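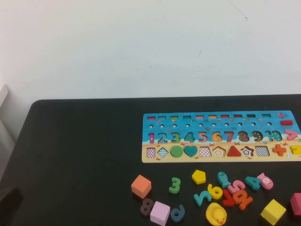
The black table with the number board and the loose pieces, before a run.

I have promised to write about the fault which stopped us for most of October. It is a small story, but I did not find a similar one when I was searching for help, so maybe it is useful for somebody.

The task is called Hedcombe in our notes. The arm must take a loose wooden number from the table and put it on its place on the board. The cubes, the fish and the duck are only there to disturb it, and it should leave them alone. The control program is Nasr, which I wrote mostly by myself, and the gripper controller comes from a small company, Nunditz. I had 2,000 attempts planned for the month.

The first 466 attempts were good. Not all were successful, of course. The 6 is always difficult when it lies on its side, and when the 10 leans on the 7 the fingers often take both. But these are honest failures and I can learn from them.

In attempt 467 the arm went down to take the green 3, and it did not stop at the height of the piece. It continued to push. I heard the motor change its sound, then the table moved a little, and I pressed the red button. I was maybe one second late. The 3 survived, but one rubber pad of the gripper was torn and the wrist had lost its calibration.

My first idea was that the force limit was set too high. I checked it and the value was correct. Then I blamed the black table, because our depth camera does not like dark surfaces, and I lost four days with this. I covered the table with gray paper, I took the paper away, I changed the lamps. The height from the camera was fine every time. I should have looked into the log first, but I was so sure.

The log showed something strange. During the last movement, the force value was exactly the same number in every line, to the last digit. A real sensor never does this, it always trembles a little. So the sensor was not measuring a small force. It was not measuring at all, and Nasr was reading the last good value again and again, as if everything was calm.

The reason was the cable. It goes through the wrist with a bend that is too tight, and in some positions the connection was lost for a short time. The program had no check for the age of the data. This part is my mistake and I do not want to put it on the cable. When I went through the older logs I found 114 moments with the same frozen value, all of them shorter, and all of them while the arm was moving in free air. We had been lucky for a long time.

I made these changes:

The cable now has a wider loop outside the wrist and a clamp.

If the force value is older than three control cycles, the arm stops and holds its position. It does not try again alone.

If the value is identical for too many readings, this is also a stop.

The lowest allowed height is now fixed in the controller, and it does not depend on any sensor.

The red button has moved to the front corner, where my left hand is anyway — before, I had to reach across the keyboard.

After the repair I started again from zero and I am now at attempt 623. The new check has stopped the arm two times. One was a real loss of signal, when I had closed the clamp badly. The other one was a false alarm, and I have not changed the limit for it. I prefer to walk to the table and press reset.

A reader asked me before if I will publish the code of Nasr. I would like to, but the part that talks to the gripper is still ugly and has comments in two languages. First I will clean it, and I also need to order new rubber pads, because the last spare pair is now on the gripper.

Posted in: Enum, workshop notes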